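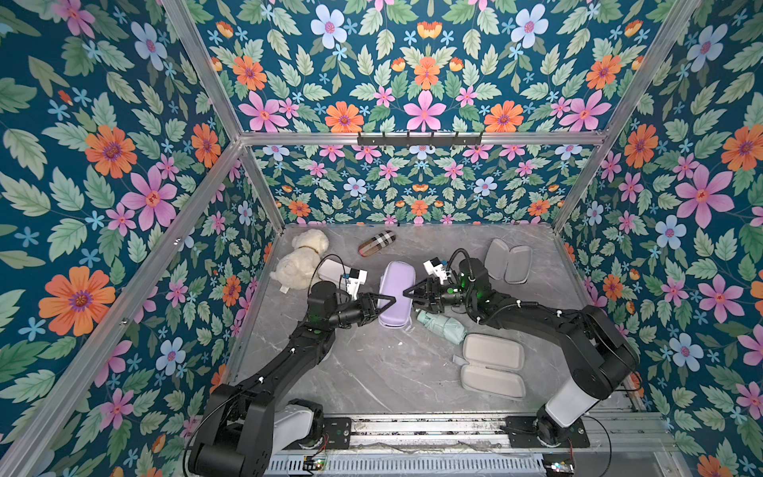

Tuesday, December – Gultidum cell, small goods bench

In at 7.40. Deisy Taipe already there, had the arms homed and the queue up. Today's lot is glasses cases and other small bits from the Gatevlow returns.

Settled on the names for the log, as we've both been writing different things. Lavender = "lav". Plaid cylinder = "plaid". Open ones just "grey open". Dog = dog.

Lav is the awkward one. Hard shell, rounded, so come at it from both sides and keep the fingertips low. Deisy says same trick as doing it by hand, you pinch the ends and never the lid. Have put that in the setup notes in her words. Should of asked her in week one.

Queue stood at 655 at start of shift. Target from Rutherford is still 3,000 for the month, which was set when it was four people on the bench and no arms. Now it's 2 of us plus the cell. Needs raising again, Litau has the old sheet.

What's different for people so far, before I forget:
– Less reaching and twisting. Deisy's wrist better than in autumn, she says.
– More standing and watching. Dull, and you can't chat as you did across the bench. Alby Hapeta finds this worse than the lifting ever was.
– Who decides a reject? Used to be whoever had it in their hand. Now the arms put it aside and one of us goes and looks, so it gets decided twice or not at all. Want one name per shift on the board.
– Breaks. Cell doesn't need one, so people have started skipping theirs. Not having that. Pause at 10 and 3, everyone out.

Alby asked straight out if his hours are safe after the new year. Told him I don't know, which is true, and that I'd ask. ASK.

Afternoon: back on the mint one, slow approach with both arms. Watch the gap betwen the grippers, not much to play with.

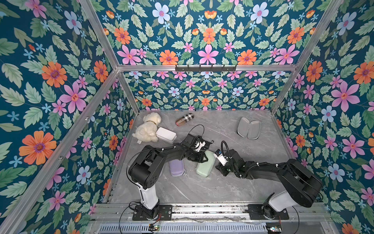
Both grippers in close over the mint-green piece, lav next to it.

Speed left at 9 on the dial. Alby on the cell tomorrow, Deisy wants a day on packing for a change and I've said yes. Spare fingertips still not ordered.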